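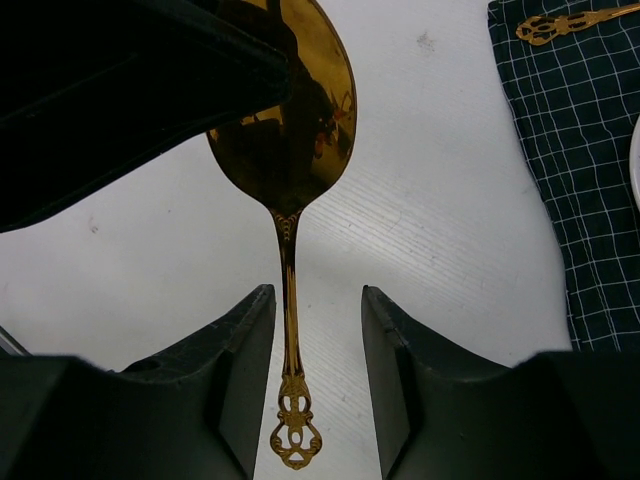
Week 2: Setting one place

Hi all, it's Delwyn. We're staying small this week – a cloth, a plate, a fork, a spoon and a mug. I know it sounds like nothing, but I've watched whole dining rooms come undone over one crooked cloth!

Start with the cloth. I like a dark check under a pale plate, and a check is handy besides, as you can line your cutlery up against the grid (or choose not to). Smooth the corners last. Plate goes in the middle, fork to the left with the tines pointing away from the guest.
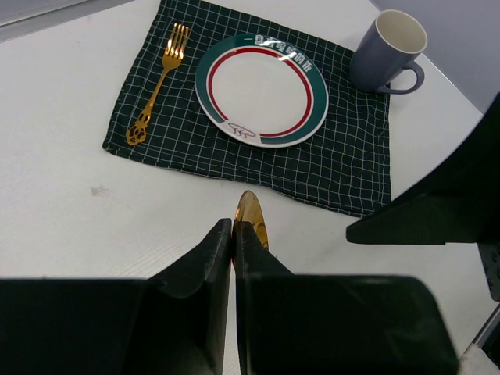
Does the fork have to sit dead straight?

For a formal service, like the ones Hajar runs at Chevalier, it does. For a café breakfast I'm happy with a bit of a lean, as long as it's easy to pick up.

Now, mugs. Mine go at the top right, and I turn the handle towards the lower right – my favourite position, because a right-handed guest can grab it without reaching over the plate.
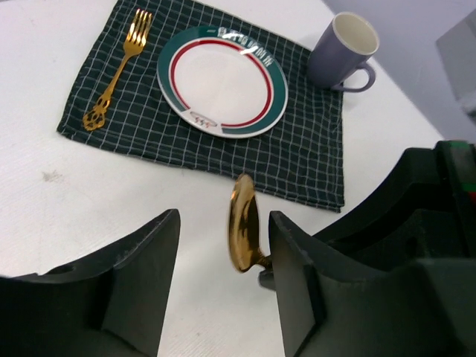
Left-handers get the mug on the other side, so ask when you take the booking. Spoons go to the right of the plate. If yours have fancy openwork handles, hold them by the neck and keep your fingers off the bowl, which shows every print. Wash them by hand and dry them with a soft cloth, getting right into the scrolls.

For next class, bring a placemat in a colour you'd never normally pick. Arnel has spares.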